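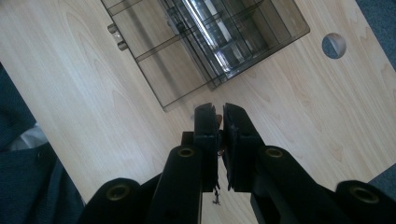 Desktop (furniture)

A desktop, also called a desk top or worktop, is the flat upper part of a desk on which writing, reading and other work is done. It may be fixed to a frame or pedestals, or sold separately for use with trestles or adjustable legs. The term is older than its use in computing.

Materials

Desktops are made from solid timber, veneered board or board faced with a printed laminate. Solid tops are normally built up from several planks glued edge to edge, as a single wide plank is liable to cup. Veneered tops carry a thin sheet of real wood on a core of chipboard, fibreboard or plywood. Laminate tops have a similar core, with a decorative paper layer sealed under resin.

Pale finishes are usually based on beech, maple, birch or ash. Beech has a close, even grain with small darker flecks. Maple is smoother and may show a curl. Both darken slightly with exposure to daylight, and an object left in one place for a long time can leave a lighter patch.

Grain figure

The pattern on the face depends on how the log was cut. Slicing parallel to a line through the centre of the log (plain or crown cutting) gives long curves, pointed arches and closed ovals. Quarter cutting gives straighter, narrower lines. Rotary cutting, in which the log is turned against a fixed blade, produces broad, irregular figure with frequent loops. Printed laminates copy any of these, and the same figure can recur at intervals along a large sheet.

Dimensions

Sizes vary with maker and purpose. The Nodley series by Fankhauser, a contract range, has a standard top 1348 mm wide. The smaller Sirnora is 1000 mm wide and is supplied with an optional side shelf 253 mm deep. Both have an edge band 2 mm thick.

Edges

The edge is the part most prone to damage. Solid tops are rounded or chamfered. Board tops are closed with a strip of veneer or plastic, applied with hot-melt glue. Moisture entering at a failed joint causes the core to swell, and the swelling does not go down fully when the board dries.

Care

Dust, crumbs and loose fibres are removed with a dry or slightly damp cloth, worked along the grain on real wood. Abrasive pads dull lacquer and laminate alike. Oiled tops need fresh oil from time to time; laminate takes neither oil nor wax. In her survey of office furniture at Herkedside, Ha-rang Ra recorded wear chiefly along the front edge, where the forearms rest.

See also

Trestle table
Wood veneer
Writing desk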